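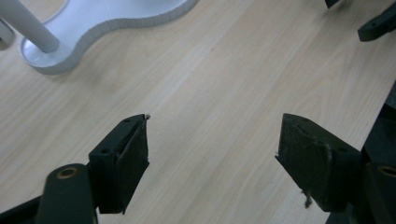 Seguimiento del proyecto / Taller y mobiliario

Informe de avance para la Fundación Dremard
5 de abril de 2021

Hola a todo el equipo:

Os debía este informe desde hace unos días y por fin me siento a escribirlo, con café y con la carpeta de facturas abierta al lado. Voy a intentar contarlo en orden, aunque ya sabéis que me voy por las ramas (y que este proyecto tiene muchas ramas).

Empiezo por lo que más ilusión me hace: las mesas. El tablero es de color madera clara, tirando a rubio, con la veta recta y un poquito más oscura, y queda liso y muy limpio a la vista. Cuando pedimos la ayuda os hablé de un acabado gris, ¿os acordáis? Pues menos mal que cambiamos de idea, porque con las paredes que tenemos aquí en Clulosdale el gris habría sido tristísimo. El tono claro cambia bastante según la luz, más frío en unas zonas y más beige en otras, y a mí eso me encanta.

Sobre la mesa ya hay una de las piezas blancas, la de la base gruesa y ondulada, con esa forma como de cacahuete y el canto acanalado. Del pie sale un poste cilíndrico, blanco también. Le tenía un poco de miedo al blanco sobre madera clara, pensaba que se iba a perder, pero se distingue estupendamente y el canto rayadito le da gracia. Si os parece bien, me gustaría mantener esta combinación en el resto de las mesas.

Ahora las cuentas, que sé que es lo que os pide la casa. Del capítulo de mobiliario hemos gastado todo menos 559 euros. Ese sobrante sale del transporte, que al final lo juntamos en un solo viaje con el pedido de Pradodik. Querría dejarlo reservado para protectores de patas y para un par de regletas decentes, pero si preferís que lo devuelva al fondo común me lo decís y lo hago sin problema. Las facturas van en la carpeta compartida, todas menos la del segundo pago de los tableros, que me llegó con la dirección mal y la he mandado corregir.

De las diez mesas previstas tenemos siete montadas. Las tres que faltan están en el almacén del proveedor, esperando los herrajes. Me han prometido ya dos fechas y ninguna se ha cumplido, así que esta vez he pedido el compromiso por escrito. No es grave para el calendario, pero me tiene de mal humor, para qué os voy a engañar.

Con la distribución de la sala hemos dado más vueltas de las que pensaba. Primero probamos con las mesas en hilera y era un pasillo eterno, incomodísimo. Luego las pusimos en ángulo y la cosa mejoró mucho, se trabaja a gusto y se puede pasar por detrás sin pedir perdón a cada momento. Le hemos puesto nombre a esa disposición, «Pan», porque dibujada en el plano parecía una hogaza, y con ese nombre la veréis en los planos que os adjunto.

Pendiente para el próximo tramo: recibir y montar lo que falta, numerar las mesas por debajo, decidir dónde guardamos el material pequeño (ahora mismo vive en cajas de cartón apiladas junto al armario, y no me gusta nada) y escribir una hoja corta de limpieza. Para esto último ya tengo un borrador: paño de microfibra, agua con una gota de jabón neutro y nada de estropajos, por favor.

También necesito que me confirméis una cosa. En el convenio pone que la justificación final se entrega en octubre, pero en vuestro último correo hablabais de «después del verano», así en general. ¿Me quedo con octubre? Lo pregunto para ir pidiendo con tiempo el certificado de la gestoría, que tarda lo suyo.

¡Gracias por la paciencia y por contestar siempre tan rápido! En cuanto tenga la factura corregida la subo a la carpeta y os aviso.

Un abrazo,
La coordinación del taller de Clulosdale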